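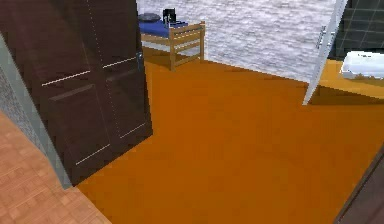
Cahier d'atelier, 8 octobre 2018

Finition brou de noix et gomme-laque, suite. Repris ce matin les éprouvettes de chêne préparées avec Vikas. Poncées au 120, puis au 180, eau claire à l'éponge pour relever le fil, une nuit de séchage, égrenage léger. Je n'ai pas poussé au-delà : les deux planchettes montées au 240 en avril avaient bu nettement moins de teinte et sortaient plus pâles que les autres.

Bain de brou : 55 g de cristaux Fanon pour un litre d'eau déminéralisée chauffée, filtré sur bas nylon une fois froid. Il restait un dépôt au fond du bocal, comme la dernière fois. Ne pas le remuer, prélever au-dessus. Ebony propose d'ajouter un peu d'ammoniaque pour faire mordre davantage. J'ai fait deux éprouvettes avec, le reste sans. Avec ammoniaque, le ton est plus chaud et la maille ressort plus sombre. L'odeur reste pénible même fenêtre ouverte, donc à faire dehors si on retient cette recette.

Série A : une couche au pinceau plat, essuyage au chiffon dans le sens du fil après trois minutes. Couleur pain d'épice, trop claire pour la commande Bajpai.

Série B : deux couches, deuxième passée le lendemain. On arrive à un brun chocolat qui laisse encore lire le veinage. C'est le plus proche de l'échantillon que Narendra a rapporté du client. Je garde B3 comme référence, étiquetée au dos.

Série C : trois couches. Le bois se bouche, aspect poudreux en surface, le chiffon ressort brun même à sec. À abandonner.

Gomme-laque ensuite. Paillettes blondes décirées, 200 g par litre d'alcool pour la solution mère, diluée moitié-moitié avant emploi. Dissolution complète après une nuit, bocal retourné de temps en temps. J'ai daté le couvercle. Le vieux flacon qui traînait sur l'étagère du haut ne sèche plus, le doigt marque encore après deux jours. Je l'ai mis avec les solvants à évacuer, ne pas s'en resservir.

Première couche à la mèche sur B1, B2 et B3. La mèche était trop chargée sur B1 : elle a accroché en bout de planche et tiré un peu de couleur. Sur les deux autres, j'ai essoré sur papier avant de commencer, aucun souci. Entrer et sortir en glissant, sans s'arrêter. Laine d'acier 0000 entre la deuxième et la troisième couche, très peu d'appui sur les arêtes, sinon on retrouve le bois clair tout de suite. C'est arrivé sur B2, retouchée au petit pinceau avec du brou pur. La retouche se voit en lumière rasante.

Khrystyna-Mariia demande si on peut passer l'huile Udel par-dessus. Pour moi non, mais elle a une chute de la série B et va essayer dans son coin. Résultat à noter ici par elle.

Cire : mélange Kanbridge teinté foncé, appliqué au tampon, lustré le lendemain à la brosse puis au chiffon de laine. La cire incolore laissait des traces blanches dans les pores, il vaut mieux la teintée sur tout ce qui est brossé. Sur les moulures, au pinceau à poils courts, et on enlève l'excès avec une baguette de bois enveloppée dans un chiffon.

Test à l'eau sur B3 : une goutte laissée 12 minutes, auréole légère qui a disparu après lustrage. Une autre laissée une heure, auréole blanche toujours là ce soir. À signaler au client pour le plateau du bureau. Pour les portes et les côtés, je pense que ça ira. Narendra préférerait un vernis sur le plateau seulement, mais je crains une différence de brillant. Il faudrait comparer sur une vraie surface, les éprouvettes sont trop petites pour juger.

Hygrométrie de l'atelier : 55 % à l'ouverture, pas relevée le soir. Penser à remettre des piles dans l'appareil du fond.

Achats : alcool à 95, laine d'acier, gants taille M. Pushpa passe commande demain, lui laisser la liste sur l'établi. Restent 112 euros sur le budget fournitures de la commande, donc pas de brosse neuve pour le moment.

À faire : plateau d'essai en chêne, moitié gomme-laque et cire, moitié vernis mat. Refaire B1. Laver les pinceaux à l'alcool le soir même, j'en ai retrouvé deux durs comme du bois dans le pot bleu.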